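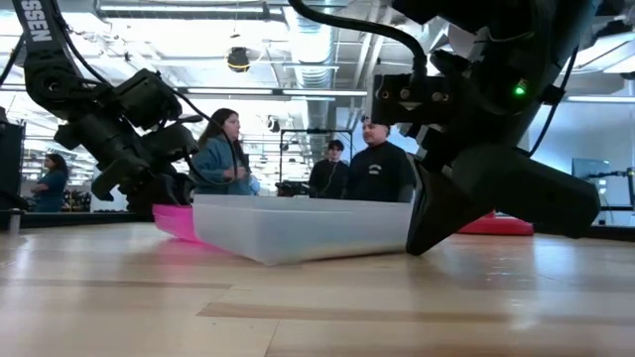 Two arms at the table, with the frosted bin and the pink bin between them.

Step 3: Record the examples

Before you start, put both bins inside the reach of the two arms. Change their angle a little after each episode – if they always stand the same way, the model learns only this one position.

Move slowly and keep one speed. When a gripper misses the rim, open it, go back and try again, but do not stop the recording. We keep such corrections, and at Viltmont they helped us more than extra clean episodes.

Save after every episode and write one short label. For a first training, around 100 episodes are enough. For the full Daher task we collected 300.

If an arm begins to shake, pause and do the calibration from step 1 again.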